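Search this site Search
Reading time: 2 minutes

Ilex Building, Ruvel Site
Workplace inspection checklist: removable storage and work surfaces
Completed in March. Comments are entered under each item where the inspector considered them necessary.

Area covered: table used for USB flash drives, with adjoining surfaces and wall covering. 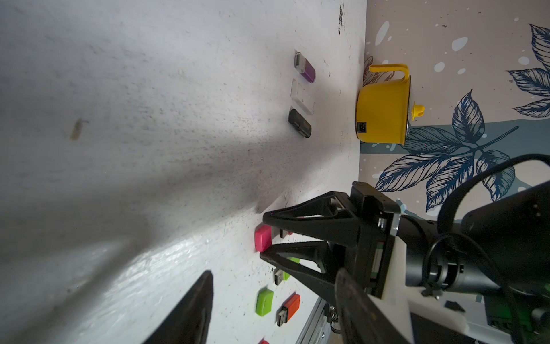
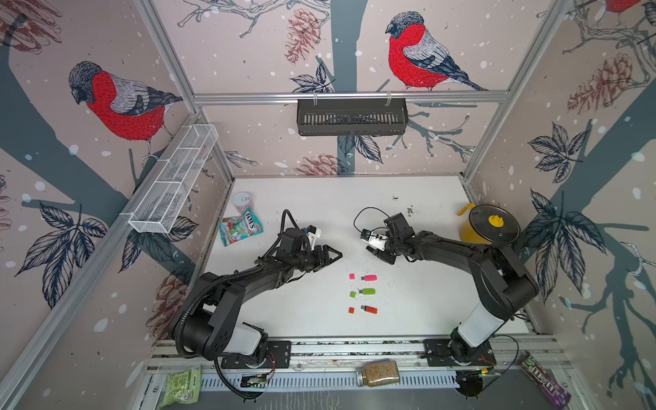

1. Storage media

1.1 Drives laid flat, clear of the table edge. Satisfactory.
1.2 Drives can be told apart by colour. Satisfactory. Comment: colour alone is not an adequate record. Each drive should carry a number matching the Albers register, which at present holds 319 entries.
1.3 Caps kept with their drives. Partly met. Comment: small caps are easily lost and should be placed in a lidded tray as soon as they are removed.
1.4 Connectors protected when drives are not in use. Action required.

2. Work surface

2.1 Surface clean. Not met. Comment: dark specks are present on the white top. The table is to be wiped with a dry, lint-free cloth before any drive is set down, and again at the close of work.
2.2 Surface free of damage likely to catch or scratch. Satisfactory - scuffing is noted but does not call for replacement.
2.3 No food or sweets on the table. Not met. Comment: a bag of Fox's sweets was noted in the far corner. Food is to be kept in the staff room, whether or not the packet has been opened.

3. Surroundings

3.1 Wall covering secure, with no loose edges. Satisfactory.
3.2 Cables routed away from the walkway. Satisfactory at the time of inspection. To be checked again if the table is moved.
3.3 Containers not needed for the task removed to shelving. Action required.

4. Records

4.1 Register available to staff. Satisfactory.
4.2 Drives containing personal data encrypted. Not assessed at this visit. The Grirnau office holds the relevant schedule.
4.3 Previous actions closed. Five of six closed. The remaining action concerns the supply of lidded trays and is carried forward.

Items 1.4, 2.1 and 2.3 are to be dealt with before the table is next used. Item 3.3 may be completed by the end of the month. Completed forms should be returned to the Ilex site office.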